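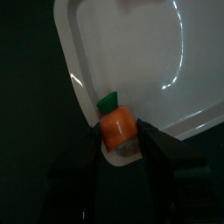 Cahier d'atelier, vendredi 24 octobre 2025

Bon, je reprends le cahier après un trou honteux, et comme d'habitude c'est la cuve de cochenille qui m'y oblige. Deux bains de garance ratés dans la semaine, un indigo qui boude, et une commande d'écheveaux à livrer en novembre. Autant écrire pendant que j'ai encore les doigts de la couleur des problèmes.

La garance d'abord. Je voulais un rouge brique, j'ai obtenu un orange saumoné qui tire sur la brique mouillée quand on plisse les yeux. Joli, remarquez ! Mais Vesela Jurić a commandé du rouge pour ses couvertures, et je me vois mal lui vendre du saumon en parlant de « nuance d'automne » (elle a un œil terrible, elle voit un écart de ton sur deux fils côte à côte à travers la vitrine).

Ce que j'ai fait lundi, pour mémoire : laine peignée, lavée au savon neutre, rincée tiède, mordancée la veille à l'alun avec un peu de crème de tartre. Garance en poudre, celle du sac Mushi entamé cet été. Montée en température lente sur la plaque du fond. Et là, le téléphone. Je suis revenue devant un bain qui frémissait franchement. Chez moi, au-delà d'un certain point, la garance lâche ses bruns et ses jaunes et c'est fichu, le rouge passe au second plan. Je le sais, je l'ai écrit en gros à l'intérieur de la couverture de ce même cahier, et je l'ai refait quand même.

Deuxième bain mercredi, thermomètre sous les yeux, pas de téléphone. Mieux tenu, bain bien calme du début à la fin. Résultat : encore orangé ! Moins, mais orangé. Donc la température n'explique pas tout, et j'ai commencé à regarder l'eau.

L'eau. Notre robinet est repassé derrière l'adoucisseur après les travaux dans le couloir, et je n'avais pas fait le lien. La garance aime le calcaire. Avant, sans rien faire, on avait des rouges bien francs, tout le monde nous demandait la recette et on prenait des airs mystérieux alors que c'était la tuyauterie. J'ai fait un essai ce matin sur trois petites mèches : une dans l'eau du robinet telle quelle, une dans l'eau de la cour (qui ne passe pas par l'adoucisseur), une dans l'eau du robinet avec une pincée de craie. Même laine, même mordançage, même quantité de poudre, trois bocaux au bain-marie dans la grande casserole pour que la chauffe soit identique.

Robinet seul : orangé, le même que mercredi. Cour : rouge, un vrai, un peu sourd. Craie : rouge aussi, légèrement plus bleuté, et c'est celui que je préfère. J'ai agrafé les trois mèches sur la page de gauche, avec le repère au crayon. Merci de ne pas les arracher pour montrer aux visiteurs, on a déjà perdu toute la série des gaudes comme ça.

À faire donc : craie dans le bain de garance, systématiquement, tant qu'on est sur l'eau adoucie. J'en mets à la petite cuillère, bien délayée avant, sinon elle tombe au fond et on retrouve des marques plus foncées sur la laine qui a traîné en bas. Je voudrais quand même essayer des doses différentes avant de graver ça dans le marbre. Si quelqu'un passe un bain avant moi, notez ce que vous mettez, même à la louche, même avec des fautes.

Sur le sac Mushi, une remarque : la poudre est plus fine que celle d'avant et elle se glisse partout. Je l'ai mise dans un bas noué et il en passait à travers. Résultat, trois rinçages et toujours des grains dans la fibre. La prochaine fois, sachet en coton serré, ou alors filtrer le bain avant de plonger la laine. Ça prend une soirée, mais on y gagne au rinçage.

Passons à l'indigo, qui me vexe davantage. La cuve aux fruits montée la semaine dernière avait une belle fleur cuivrée, une surface irisée, une bonne odeur (enfin, une odeur correcte pour une cuve). Hier, plus rien. Le liquide sous la surface était bleu au lieu d'être jaune-vert, donc de l'air là-dedans, donc une cuve fatiguée. Je soupçonne mes écheveaux, que j'avais mal essorés et que j'ai sortis en faisant des vagues comme une débutante. J'ai réchauffé doucement, ajouté du fructose, touillé le long du bord sans fouetter, couvert, et je n'y ai plus touché. Ce matin le liquide était revenu au vert sur le dessus mais pas au fond. Je lui laisse le week-end. Si lundi elle boude toujours, je contrôle la chaux et je repars de là. Ne trempez RIEN dedans en attendant, même pas un petit mouchoir pour voir.

J'ai quand même eu le temps de passer un écheveau avant la panne, deux trempages courts avec une bonne aération entre les deux. Bleu moyen, assez régulier, sauf à l'endroit des liens. Je serre trop les liens. Je l'ai déjà noté quelque part, il faut des huit lâches, quatre par écheveau, et qu'on puisse passer le doigt. Vu de loin ça ne gêne pas, tricoté ça fait de petits éclairs blancs, et certaines clientes adorent, mais pour du tissage c'est non.

La cochenille maintenant, puisque c'est elle qui m'a ramenée au cahier. J'ai broyé ce qui restait dans le pot, au mortier, longuement, avec une pincée de sel qui aide à accrocher. Première extraction filtrée, deuxième extraction sur le même marc, j'ai réuni les deux. Couleur du bain magnifique, un framboise presque indécent. Et sur la laine : un violacé un peu triste. Là, j'ai tout de suite pensé à la marmite, et oui, j'avais pris l'ancienne, celle dont l'émail est écaillé près de l'anse. Un peu de fer suffit à rabattre la cochenille. Je l'ai mise sur l'étagère du bas avec une étiquette « brunitures seulement ». Elle finira très heureuse avec les noix.

Pour rattraper, j'ai tenté une goutte d'acide citrique dans une louche de bain, sur un bout de fil. Ça remonte vers le rouge, mais le fond gris reste. Je ne crois pas qu'on sauve le lot. Je propose de l'assumer en prune et de le mettre dans les kits de chaussettes, ça ira très bien avec le gris naturel.

Côté matériel. Le rouleau de ficelle Skoltex est presque fini. Elle tient mieux que l'autre dans les bains chauds et elle ne déteint pas, alors on reprend la même, s'il vous plaît, pas de variante rigolote. La balance Irnano dérive quand on la pose près de la plaque, je l'ai déplacée sur le meuble à tiroirs et elle retombe juste avec le poids de 100 g. Laissez-la là-bas. Et le seau Dultix, le grand, a une fente au niveau du bec, je m'en suis aperçue par la chaussette gauche. Bon pour le compost.

Petite parenthèse sur les pesées, j'ai retrouvé d'où venait l'écart dans le carnet de mordançage. On avait mélangé le poids de laine sèche et le poids de laine essorée, selon qui écrivait. Évidemment que les pourcentages ne collaient pas ! On pèse SEC, avant tout lavage, et on l'écrit sur l'étiquette en plastique attachée à l'écheveau. J'ai repris les fiches une par une cet après-midi en buvant trop de thé. Il en reste deux que je n'arrive pas à départager, je les ai barrées au crayon.

Vesela est passée en fin de journée, justement. Elle a posé les mèches du matin sur un coin de table près de la fenêtre, puis dehors, puis sous la lampe du couloir, et elle a choisi la craie sans hésiter – j'étais contente, j'avoue. Elle voudrait 28 écheveaux dans ce rouge-là, d'un seul bain si possible. D'un seul bain, non, la grande cuve ne les prend pas sans les tasser, et la laine tassée prend mal. Je lui ai proposé de teindre en plusieurs fois puis de mélanger les écheveaux au moment du tissage, en alternant les navettes, et ça lui va. Elle apporte sa laine déjà mise en écheveaux, je lui ai fait la leçon sur les liens en cachant mon indigo derrière le dos.

Autre question qu'elle a posée et à laquelle je n'ai pas su répondre : la tenue à la lumière de la version à la craie par rapport à l'eau de la cour. Aucune idée. J'ai coupé des bouts de chaque, je les ai coincés sous un carton avec une moitié qui dépasse et scotchés à la vitre sud. On regardera fin novembre. Le carton est moche, il reste.

Pour la prochaine séance :
– peser la laine de Vesela dès qu'elle arrive, sèche
– mordançage le soir, laisser refroidir dans le bain
– essai de trois doses de craie, petits bocaux, avant la grande cuve
– coudre deux sachets en coton serré pour la poudre
– relancer la cuve d'indigo ou la laisser tranquille, selon sa tête lundi
– racheter de la cochenille, le pot est vide et le mortier aussi

J'ai laissé le marc de garance dans la bassine bleue sous l'évier, couvert. Il a encore de la couleur, je voudrais en tirer un rose pour la soie. Ne le jetez pas.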